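Stop grading simulated kitchens on success rate alone
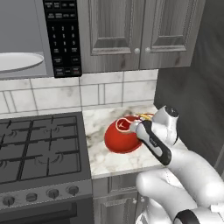 Most teams that train manipulation policies in simulation report one number, the share of episodes that ended in success. I think that number has done us harm, and I say so as someone who wrote the scoring code at Stirbridge and was proud of it. The check for a pick-and-place task is usually a few lines long. Is the object within so many centimetres of the target, and has the gripper let go? Everything else is thrown away. A red bowl lying on its side on the counter, with the gripper pressed against its rim, gets the same zero as an arm that never left its start pose. Those are two different faults. One belongs to the grasp planner or the contact settings, the other probably to perception, and the person fixing them on Wednesday morning needs to know which one they have.

Last February we ran 800 episodes of a kitchen task against a new controller. The score came back much as before, and we nearly dropped the branch. Charoen Rattanakul asked to see the failures first. He sat down with 96 of them and sorted them by hand into folders. The old controller had mostly failed by missing the object. The new one reached it and then pushed too hard. That is a tuning problem, and it took us an afternoon.

The tools could have told us this. Kullevex, the logger we use, already stores contact forces and object poses at every step. Nowicki, our planner, knows which grasp it chose and why it turned down the others. None of it reached the report, as the report had a single column.

I would like to see three things written out for every failed episode: the last stage reached, the object's final pose, and the largest contact force. It adds 30 lines to the scoring script. The usual objection is that simulated contact is too rough to trust, and it is rough – thin rims are especially bad. But a rough force reading still separates a push from a miss.

Jenov, our new test suite, will ship with these fields switched on. People who only want the percentage can still have it, at the bottom of the page.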